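Tips for Sharing a Workbench with a Machine That's Learning

July
By the Strachan Workroom

I've been meaning to write these down ever since our packing room at Strachan started teaching its machines to tidy, and what with one thing and another (mostly the summer orders, which came in all at once) it has taken me until now. Most of you reading our tips page want to know how to get candle wax out of a tablecloth, and I promise I'll get back to that! But quite a few of you work in places like ours, small workrooms with a kitchen at one end, and you've been asking what changes when the automation comes in.

The first thing that changed for us was the tables. We used to have whatever was handy, with the tape gun in the middle and somebody's lunch on the corner. Now each teaching table gets cleared right down before a session, and I have to say I like it so much that I do it at home before I bake. Put everything away, wipe from the back edge toward you, and only bring out what the job needs.

Choose your bowls and baskets with a little thought. Lightweight plastic is kind to beginners, human or otherwise, and a basket with handle openings is easier to shift from any side. If yours is woven, turn it over once in a while and give it a good tap, then go along the weave with a dry pastry brush. Crumbs and paper dust get down in there and stay for years.

Look after your hands and wrists, too. Those of us who do the teaching hold the grippers for a stretch at a time and go through the same small chore over and over, and it tires muscles you didn't know you had. We do 4 short turns in a shift and swap out in between. Raise or lower the work until your elbows hang easy, and shake your hands loose before you start again. It's good advice for rolling pie crust as well.

Then there are the cables. Leave a generous loop behind the wrist so nothing tugs when you reach, and let the rest drop toward you, off the work. Before I set anything down I run my eye along the whole length, the same way I do with the iron.

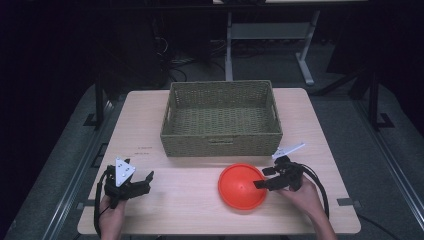 Dana's old rule of one chore per table has gone by the board, writes a reader from Erirholm, where they have had the Vitau system since spring, and what she misses most is the talking: you can't chat across the bench while you're teaching, so they've moved the coffee break up to ten in the morning and made it longer.

I think that's a lovely idea, and we've borrowed it. The work is quieter than it was, and a long break with the kettle on makes up for a good deal. We also keep a notebook by the door where anyone can write down which jobs they'd be glad to hand over and which they'd like to keep. Nesting bowls was handed over right away. Wrapping the gift orders, with the ribbon, stays with us, and there was no argument about it.

Next month I'll get to the candle wax, and to that question about scorched saucepans.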